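Ticket 610: Menu template prints with wrong colors and missing script font
Status: Open (waiting on customer)
Product: Astik menu layouts
Opened by: Chiyo Oshima, Lodden
Handled by: Tsutomu Yokoyama
Opened: 18 June 2020

Chiyo Oshima
Hi! First off, I love this template. We're redoing all the menus at Lodden and the breakfast layout is so cheerful that I wanted to print it before I'd even typed in our dishes. Trouble is, what comes out of the printer doesn't look much like the screen. The big red title is a muddy brown, and the handwriting-style headings have turned into plain block letters. The food photo is fine. Letter paper, color laser printer in the back office, printing straight from the browser.

Tsutomu Yokoyama
Hi Chiyo, thanks for the clear write-up, and I'm glad the layout appeals! Two separate things, I think. Could you tell me which browser you're in, and whether the headings look right in the print preview or only in the editor?

Chiyo Oshima
Firefox. I checked and the preview has block letters too, so it goes wrong before the printer gets anywhere near it.

Tsutomu Yokoyama
Great, that narrows it down a lot. Please don't print from the browser menu. In the editor go to File, then Export, choose "PDF for print" and tick "Embed fonts". Open the PDF in a regular PDF reader and look at the headings before you print.

Chiyo Oshima
The script is back!! Both the word at the top and the Breakfast heading. It looks gorgeous. Color is still brown on paper though. On screen the PDF is a lovely coral.

Tsutomu Yokoyama
One down! For the color, open the printer's properties and see if there's a toner saver or "economy" setting. Also check that the paper type is set to what's in the tray.

Chiyo Oshima
Toner saver was on, and paper type was set to "recycled." I turned off the first and changed the second to "heavy." Printed again and wow, what a difference. I ran over to the dining room with it like a kid with a drawing.

Tsutomu Yokoyama
Wonderful! I've linked this to ticket 491, where another customer had the same brown title. Is there anything else you'd like looked at before I close it?

Chiyo Oshima
Yes please, one little thing. The sample text is still in there because I wanted the printing sorted before I typed up the real dishes, so don't mind the "Lorem ipsum dolor" at $ 20 (our regulars would faint). I put the sheet on one of our botanical tablecloths to see how the two go together, and they're so pretty side by side: SPECIAL MENU is properly coral now, and so is the round logo with the fork, spoon and knife. What I'd like to know about is the thin dark mark just above the breakfast plate. It could be a crease in the paper or it could be a stray line in the template, I can't decide. Is there anything on your side in that spot? If not, I'll print a second copy from a fresh stack and compare the two. I'm also sending the PDF to Pintér for a quote on heavier stock, so I'd love to have it clean by then. 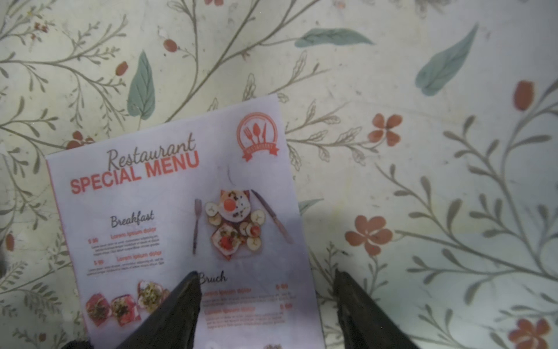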